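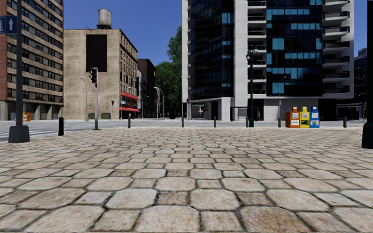 Kallora is looking for participants for a paid work study on sidewalk and plaza route checking. Until last spring our route checkers walked every delivery route on foot. Now most of the first check is made in simulation, where a virtual delivery robot drives through a model of the city, and the people decide afterwards what the robot should have done. We want to learn what this change does to the people who do the checking, and we need new eyes beside our own staff.

The study is held in our Numholm office. You will sit at a desk with two screens and go through simulated drives at walking speed. For each drive you mark the places where you, as a person on foot, would slow down, go another way or wait: a row of bollards, newspaper boxes, a lamp post with a wide base. The program, named Pramanik, has already made its own marks. You don't see them before you finish yours. 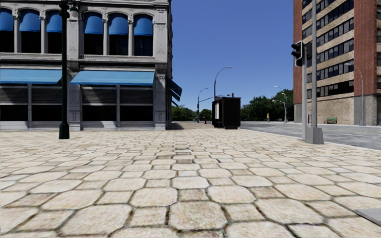

Do I need to know something about robots?
Experience with robots is not necessary. We prefer people who have worked outdoors on foot, for example in mail delivery, street cleaning or parking control.

What we offer:
44 dollars for each session, paid on the same day
11 sessions in total, each in the morning from 9 a.m.
A bonus of 100 dollars if you complete all sessions
Coffee and a warm lunch

What we ask:
Good eyesight, with or without glasses
Enough English to write short comments
Agreement to a talk of half an hour after the last session, about how the work felt

Our own checkers also take part. Their jobs were moved from the street to the desk, and not all of them are happy about it, so please expect open talk at lunch.
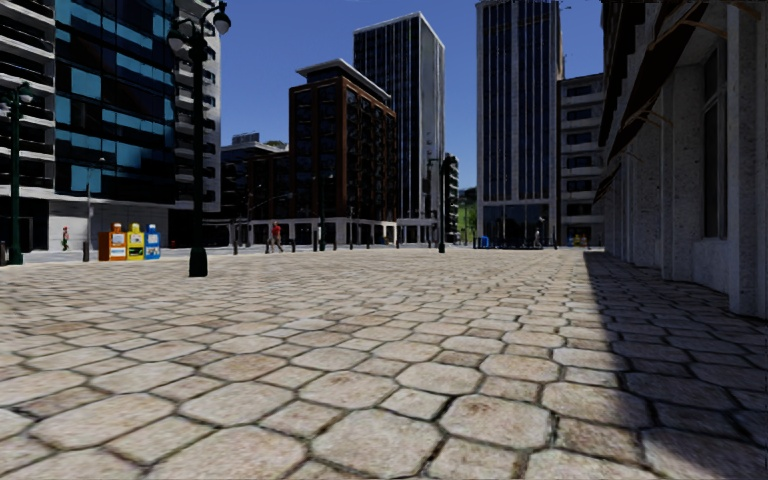
Etornam Sulemana wrote to us after the trial round that the legs are less tired now but the head is more tired, and that a checker should still walk one real route every week. We have taken this into the plan.

To apply, write a few lines about your past work to the study desk at Kutance House, Numholm, before the end of December.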